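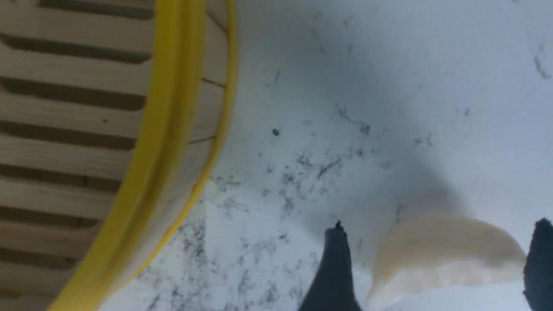 ## Frozen dumplings and steamers: common questions

**Do I need to thaw the dumplings first?**
No. Steam them straight from the freezer. Thawed wrappers get sticky and tear.

**How long do they take?**
Eleven minutes over boiling water, with the lid on. Start timing once steam is rising.

**How do I stop them from sticking?**
Line the basket with cabbage leaves or parchment with holes in it. Leave a finger's width between dumplings - they swell a little.

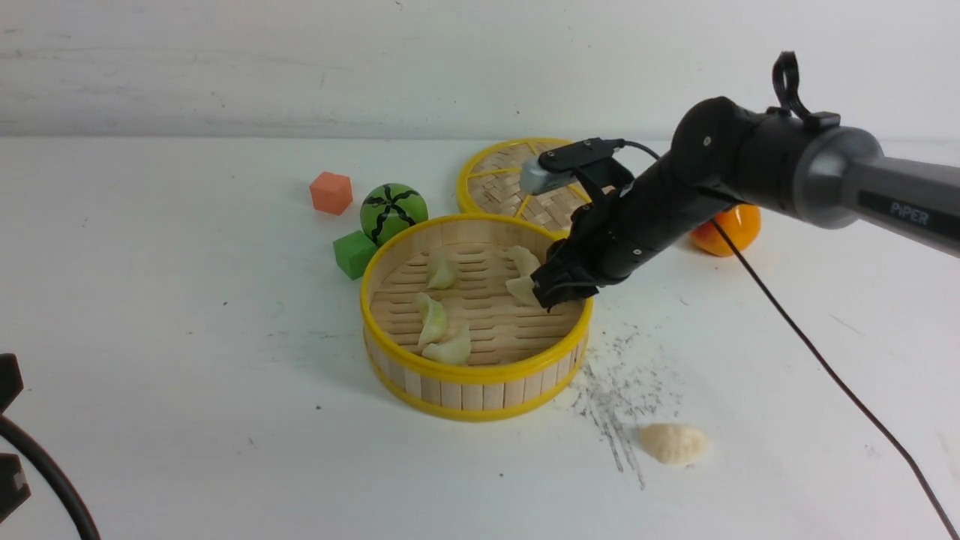

*Dumpling near the inner wall of a bamboo steamer.*

**Can I wash a bamboo steamer with soap?**
We don't recommend it. Bamboo holds on to the taste. Rinse with hot water, scrub with a stiff brush and air-dry for 2 days before putting it in a cupboard.

**My steamer has dark spots. Is that mold?**
Fuzzy or musty-smelling spots are mold. Throw the basket out. Flat brown marks are usually just the bamboo.

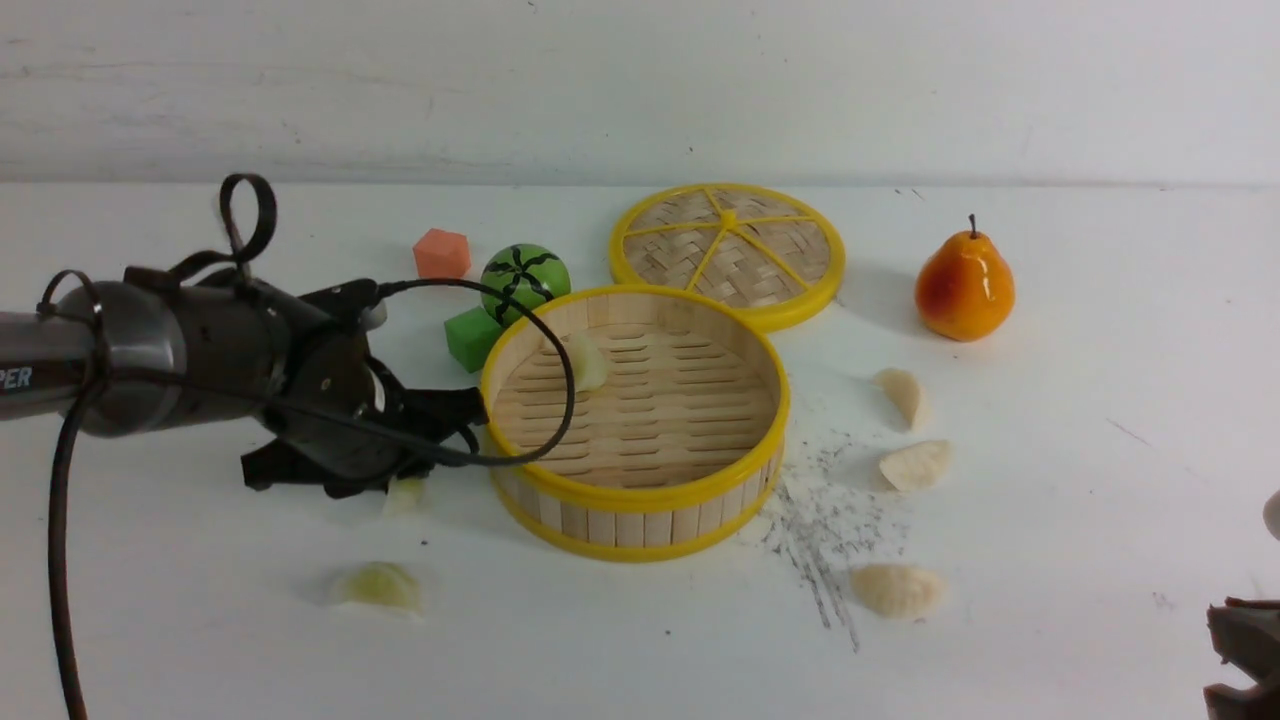
*Bamboo steamer with the lid off.*

**Which stores carry Riltia dumplings?**
Our shop in Lullulport has the full range. Asitz stocks the pork and the mushroom, in bags of 77 for restaurants only.

**Do you ship?**
Only within the state, in insulated boxes. Shipping stops in July and August.

**How long do they keep?**
3 months in the freezer. Don't refreeze them.

**Whose recipes are they?**
Mayu Kaneko wrote them. The pickled greens filling is one she learned in Nagano.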